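Squishy objects: does the hand-held gripper method transfer?

nkaraki
Trained on 178 demos done by hand with grippers, no robot in the loop. Policy grabs cloth fine. Anything in a foam net, it crushes like it owes it money.

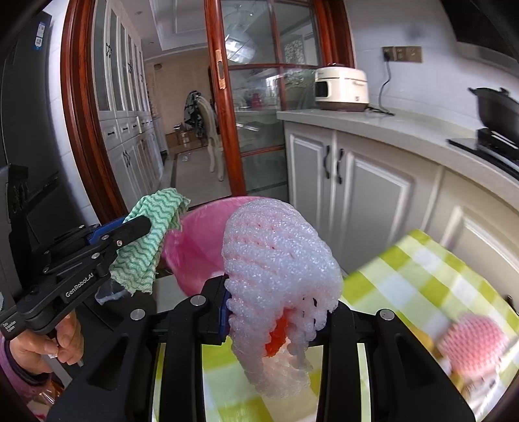
Same pads and same settings for both, so I blame the data. Planning to add up to 60 more.

roos_g
More demos of the same squeeze gets you a very confident squeeze. Log jaw width first.

afshin.s
Disagree. Width tells you nothing once foam bottoms out. You want force.

roos_g
Force sensors, on my budget. Lovely.

nkaraki
I do log width. At 30 Hz. I just never fed it to the policy.

afshin.s
Ah.

roos_g
I'll wait here while you retrain.

ykong
We fed it in at Bronalach last October. Cloth got worse.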